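Lemik open day - worth the trip?

mossbank70
Posted 2026-01-25
Went to the Lemik open day with my brother-in-law and I've been meaning to write it up. You get a talk, a brew, then they let you stand by the work area where the arms do household jobs. We had the tidying one, running on the Olvera software. I stayed for 30 minutes and could have stayed longer, it's oddly gripping (sorry).
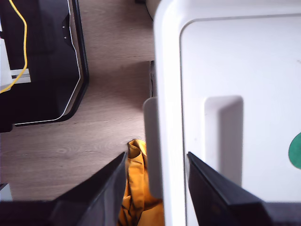
My main worry beforehand was that it'd all be rehearsed on a bare table with coloured blocks, like the Ultgate stand in June. Not a bit of it! Proper household clutter, with a yellow cloth crumpled on the floor right beside the big white bin, the sort of thing I'd trip over at home. Tickets were 14 quid, parking free.

pedalcar
Fair write-up but I thought it was slow. My slot was the one after lunch and I'd have had the whole floor done and the kettle on. For 14 quid I wanted more than bins.

mossbank70
Slow, yes, I'll give you that. But you're comparing it with a person, and I'm comparing it with the Flerkeo one that only did a video!

third_shelf_down
Did they let you ask questions? I've got 3 kids and a dog, so I don't care about fast, I care about whether it can tell rubbish from homework.

mossbank70
They did, at the end. I asked nearly the same thing and got a rather woolly answer - "depends how it's been taught". Have a look at this one, though. Balled-up paper on top of the steel lid. Spelling test or rubbish? I couldn't tell you myself. 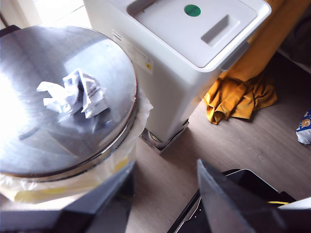

Re: Lemik open day - booking

pedalcar
For anyone going to the next one, book the morning. Ours had 70 people in it and I spent half of it looking at the back of someone's anorak.

third_shelf_down
Is it all right for kids? Mine would want to touch everything.

mossbank70
There's a rope, and the staff are nice about it. I'd leave the dog at home.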